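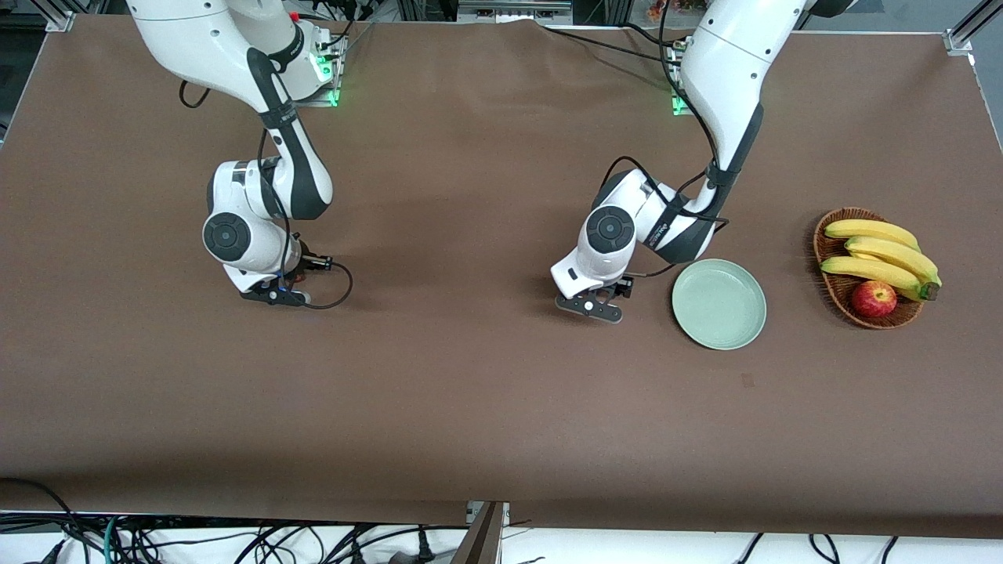
One customer wrote in May to ask whether a tablecloth can be hemmed after it has been washed, or whether it has to be done before. Either is fine, but we prefer after. Linen and cotton shrink the most in the first wash, and a hem sewn beforehand can pucker.

Ordering and Care: Frequently Asked Questions
Gesix Table Linens
Updated June 2023

How do I measure my table?
Measure the length and width of the top, then decide how far you want the cloth to hang. Add the drop twice to each measurement. Most people choose a drop between 8 and 12 inches for everyday use. For a formal dinner, 15 inches is common.

What if my table has leaves?
Measure it both ways. If you only use the leaves a few times a year, buy for the shorter length and get a second cloth for holidays. A long cloth on a short table drags on the chairs.

How much will it shrink?
Allow 4 percent for Narnis linen and 3 percent for plain cotton. The polyester blend does not shrink at normal wash temperatures. The sizes on our order form are before washing.

Can I order a custom size?
Yes. The widest cloth we can cut without a seam is 118 inches. Custom orders take 18 working days and can't be returned unless there is a fault in the fabric or the sewing.

How do I wash it?
Cold or warm water, mild detergent, no bleach. Wash dark colors alone the first two times. Skip fabric softener on napkins. It leaves a coating and they stop absorbing.

What about wax?
Let it harden, scrape off what you can with a dull knife, then put paper towels on both sides and press with a warm iron. Change the paper often. Any color left behind can be treated with ordinary stain remover.

Red wine?
Blot it, rinse with cold water from the back, and wash the same day. Do not put the cloth in the dryer until the stain is gone.

Do I have to iron it?
Only if you want it flat. Take linen out while it is still damp and iron the back side first. Small creases will relax after a day on the table.

Do you sell table pads?
We carry the Van der Linden felt pad in two thicknesses. It can be trimmed at home with scissors.

Is the Bralusden line coming back?
No. We have 546 napkins left in ivory and none in the other colors.

Do you rent to caterers?
We do, in white and ivory only. The minimum is 740 pieces per event, napkins included. Orders of over 1,000 pieces need a deposit.

Contact Us | © Gesix Table Linens | Back to top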